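Storkurix

Storkurix is a website design and portfolio publishing system sold to artists, illustrators and small galleries. It is developed by Farahani, a web studio in Rornitwood that had earlier built its clients' sites by hand. 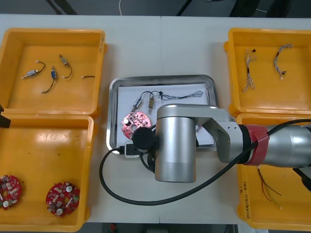 The product grew out of Trakix, an in-house set of page templates that the studio reused from one job to the next. Farahani describes Storkurix as a full rewrite. The claim is hard to check, as the Trakix code was never released, and users who moved over have pointed out that the gallery settings kept the same names and the same order.

Features

A standard site has a thumbnail grid, a page for each work, and a contact form. Version 2 added sorting by medium and year. The studio advertises 20 layouts, though many of them differ only in margins and typeface - a stricter count would be a good deal lower. Each portfolio can hold 160 works. Beyond that the owner must open a second portfolio, which gets its own menu and its own search, a limit that sits poorly with the promise of a site that "grows with the artist."

Reception

Most of the praise quoted on the product's home page comes from the studio's own clients. Outside comment is thin. Users generally like the image quality and complain about slow loading on phones, and roughly 2 seconds per grid page is the figure the studio gives, with no word on how it was measured.

Export is limited to images and captions. Page layouts and visitor statistics stay behind when an account is closed.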